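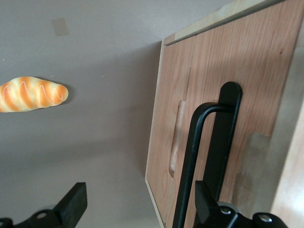 Wevura sent around the release notes for its new grasp planner in November, and the line everyone quoted was that it had been tested on 2,679 handle pulls. We'd like to know more about those pulls. A count tells you how long somebody left the thing running. It says very little about what the planner does when a cabinet door has a black bar handle, a slot carved into the wood right beside it, and a bread roll lying on the gray surface to the left. Two of those are ways to open a door, and one is a shape the detector may well like better than either. The notes give a single success rate and don't break it down by handle type, by clutter, or by how close the wrist was when the planner committed.

That last one matters most to us. At close range the wrist view loses the ends of long things. A bar pull that runs out of view has no bottom as far as the software knows, so it has to guess the length, and the Wevura planner guesses from a table of common hardware. Fine, if your hardware is common. The Urkwood fork drops the table and backs the arm off for a second look, which costs time and makes for a duller demo. We'd still take it.

Then there's the confidence score. Version 5 reports one for every grasp, and the sample logs are full of high numbers. We went through 58 of those logs and couldn't find a single case where a low score changed what the arm did next. If the controller doesn't read the score, it's decoration.

Lo Presti's wrapper at least lets you set a threshold and stop. It also adds a dependency on the Kondow message format, and anyone who lived through the last change to that will want to pin their versions before trying it.

None of this means the planner is bad. It may be quite good. But we'd trade most of those pulls for a plain list of the failures, with the logs attached, and so far our request for one has gotten a link back to the release notes.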